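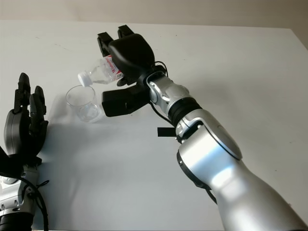

Pouring from a thin plastic water bottle into a small cup is harder to do cleanly than pouring from a jug, and most of the difficulty lies in the bottle. A jug has a lip that throws the water clear of the wall. A bottle has a threaded neck, a narrow opening and a body that gives when it is held. The cup matters too, though less. The clear one used with these notes is short, slightly wider at the rim than at the base, and I have come to think this is close to the best shape for the job. The extra width at the top is small, but it is where the stream has to land.

I have been keeping notes on this since May, when I moved the drinking water off the kitchen worktop and on to a white table with nothing under it that minds getting damp. The previous arrangement was a filter jug that lived in the fridge door and was always put back empty. Bottles are worse in several respects (more plastic, more recycling, more bending down to the bottom shelf in the shop), but the tap water in Waserville has been cloudy on and off while they work on the main, and I got tired of waiting for it to settle.

The bottle

Mine hold 500 ml. The wall is thin and ribbed along part of its length, and the ribs are there to stop it folding up when gripped. They do this fairly well while the bottle is full and sealed. Once the cap is off, the wall has only its own stiffness to rely on, and a firm grip will move water whether or not the bottle has been tilted.

The usual accident goes like this. You hold the bottle round the middle, unscrew the cap, and the torque of unscrewing makes you grip harder. The level rises in the neck and comes over the top, down the thread and on to your hand. With a full bottle it takes very little pressure. I now hold the bottle high up, near the shoulder, where the wall curves and is stiffer, and loosen the cap with the base standing on the table. After that I move my hand down to the middle for the pour itself. It adds a step and has removed most of the wet cuffs.

The label helps with grip more than I expected. A paper or film band gives a drier surface than bare plastic, particularly if the bottle has come out of the fridge and has condensation on it. If the label is loose, though, the bottle can rotate inside it. I peel a loose one off and put up with the bare plastic.

Glugging

Tilt a full bottle too far and the water fills the whole neck. No air can get in past it, so the pressure inside drops until a bubble forces its way up, and then the next slug of water comes out. Each slug arrives faster than the steady flow would have done. In a tall glass you would hardly notice. In a short cup it hits the bottom, climbs the far wall and some of it leaves.

The cure is to keep an air path open along the upper side of the neck. With a full bottle that means a very shallow tilt, with the neck barely below horizontal. As the level drops you can tilt further. By the time the bottle is half empty the angle is no longer critical, and with the last of it you can turn the thing nearly upside down.

A thin-walled bottle has a second way of glugging, which is that the wall itself sucks in as the pressure falls and then pops back out. The pop gives the stream a sideways kick. Gripping lightly makes this worse and gripping hard causes the problem described above, so there is a middle range to find, and it differs between makes. I have not found a way to write it down usefully.
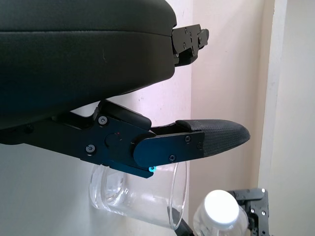
How full should a small cup be?

Stop a finger's width below the rim. A short cup filled closer than that will spill when it is picked up, and the surface of the water is wide enough to slop when someone knocks the table leg. If more is wanted, pour again.

I did measure this once. Daryna Hutsuliak lent me her kitchen scales, a Voltodura set that reads in whole grams, and I put the cup on them and filled it to what I considered a sensible level. It came to 92 g of water. That is a modest drink and a convenient one, as a bottle divides into a handful of them with a little over. I tried the same cup filled to the brim and could not get it off the scales without losing some, so I don't consider the brim figure to be worth recording.

The dribble

At the end of a pour, when the flow slows, the stream stops falling clear of the opening and runs back under the neck instead. From there it follows the thread, then the shoulder, and drips off wherever it likes, usually a good way from the cup. Teapots do the same thing. It is a matter of the water clinging to the outside surface when it no longer has enough speed to leave it.

Two things reduce it. The first is to finish sharply. Bring the neck up in one movement, at the speed you would use to turn over a page. A slow, careful finish feels tidier and is much worse. The second is to give the bottle a small twist as it comes up, a quarter turn or less, which carries the hanging drop round on to the edge of the opening where it tends to stay. Anyone who has waited at tables will know this one from wine.

I tried touching the neck to the rim of the cup as well. It works, in that the drop goes down the inside wall. With a light cup it is also a good way of pushing the cup over, and I have stopped doing it.

Getting the last of it out

There is always some water left. It beads on the inside of the plastic, particularly between the ribs, and no reasonable amount of tilting will bring it down. Shaking works up to a point. 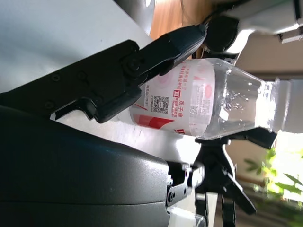

I weighed this too while I had the scales. After a normal pour and a count of five upside down, the bottle still had 2 g in it over its dry weight. Against the 500 ml it started with, that is nothing anyone will miss from a drink. It does matter for the recycling bag, where a week's worth of bottles with a few drops in each will find the hole in the bottom of the bag. I now stand them upside down in the drainer overnight with the caps off and put the caps back on in the morning, after squashing them.

Leaving a capped bottle on its side with a little water in it is a separate nuisance. The water spreads along the lower wall, and when the cap comes off it is already at the neck. Stand the bottle up and wait a moment before opening it. I mention this only on account of the number of times I have failed to do it.

The cup again

I bought a mixed lot of tumblers from Bristora when their shop on the corner was clearing shelves, and worked through them in no special order. Observations:

Tall and narrow: easy to pour into, easy to knock over. The stream falls a long way and splashes less than you would think, as the walls catch it.

Short and straight-sided: stable. The target is as wide as the base and no wider. A thick rim gives you a visible edge to aim at, which helps when both cup and table are pale.

Short with a slight flare: my preference, as above. A strong flare is another matter and behaves more like a bowl.

Anything with a stem: no.

Material makes less difference than shape. A heavier cup stays where it is. A very light one will shift if the stream hits the near wall, so aim for the middle of the base, and hold the cup with the other hand if there is one free. Clear cups are easier to judge than opaque ones, and the saving in attention is considerable. With an opaque mug you are listening for the change in pitch, which is reliable in a quiet room and useless with the extractor on.

The table

White was a mistake in one respect. Water on a white surface is almost invisible from directly above. You find it with your sleeve. Getting your eye down low and looking across towards the window shows every drop, and I now do this after each pour as a matter of routine. A lamp at one side does the same in the evening.

On the other hand, white shows up everything else, so it gets wiped. Specks and smudges that would live for a fortnight on a dark top are gone the same day, or at least noticed.

For a while I kept the cup on a coaster. A wet coaster sticks to the bottom of a cup, comes up with it, and drops off somewhere over the floor. A short strip of tape on the surface is better if you want things to go back to the same place. It lies flat, the cup can't catch on it, and it comes off with a thumbnail. Put the cup beside the tape and leave the tape itself clear, as a cup standing half on and half off it will rock.
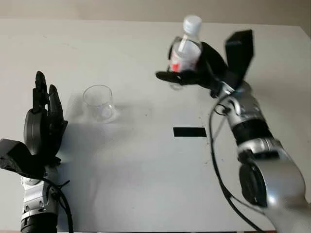 Order of work

For anyone who wants only the procedure, it goes as follows.

Stand the bottle upright. Put the cup on the side away from anything electrical.

Hold the bottle at the shoulder, loosen the cap with the base on the table, and put the cap down with its inside facing up.

Move the hand to the middle of the bottle. Bring the neck over the cup, close to the rim and clear of it.

Tilt slowly until the flow starts, and keep the angle shallow while the bottle is full.

Watch the level in the cup. Ignore the level in the bottle.

Finish sharply, with the small twist. Cap back on before doing anything else.

Stavros Stan read an earlier version of this and objected that a bottle with a sports cap avoids all of it. This is true of the glugging. The flow is slow enough that I lose interest, and the cap holds a surprising amount of water in its own plumbing, which it then releases in a pocket. He also asked what happens with fizzy water. I have only tried Yip, the lime one, and all I can report is that it needs more headroom in the cup and that the first part of the pour should go down the wall.

Still to do: the same exercise with a two-handed grip, and the big bottles with the moulded handle, which I suspect are a different subject. The scales have gone back to Daryna, so there will be no weights until she has finished with the jam.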